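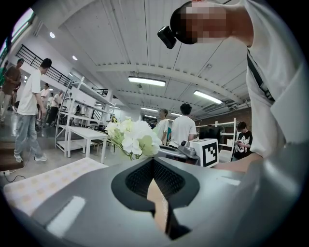
Hafstein Guest Apartments, Cendport

Book direct for the lowest nightly rate. Free cancellation up to 2 days before arrival.

Hafstein is a small apartment property in the old harbor district of Cendport, roughly 15 minutes on foot from the ferry terminal. All units have a kitchenette, a private bathroom and free Wi-Fi. Weekly rates are available from May.

Room types
Studio - one queen bed, sleeps 2
One-bedroom - one queen bed and a sofa bed, sleeps 4
Family unit - two bedrooms, sleeps 5

In every unit
Two-burner stove, fridge and microwave
Towels and bed linen, changed weekly on longer stays
Desk and reading lamp
Iron on request at the front desk

Getting here
Bus stops are on Brivine Street, one block north. Parking is in the yard behind the building and must be reserved ahead. Large vans do not fit through the gate - use the public lot by the terminal.

Check-in and check-out
Check-in starts at 3 p.m. Check-out is by 11 a.m. For late arrivals, call the desk before 8 p.m. and we will send you a door code.

Pets
One dog per unit, with a cleaning fee. No pets in the studios.

Guest comments
"Quiet at night and close to the ferry. The kitchen had what we needed." Elsie Henare
"Good bed, small shower. Would stay again." Preben Briem

Group bookings: contact Nanna Thoroddsen at the front desk.

Rates last updated 2018-10-12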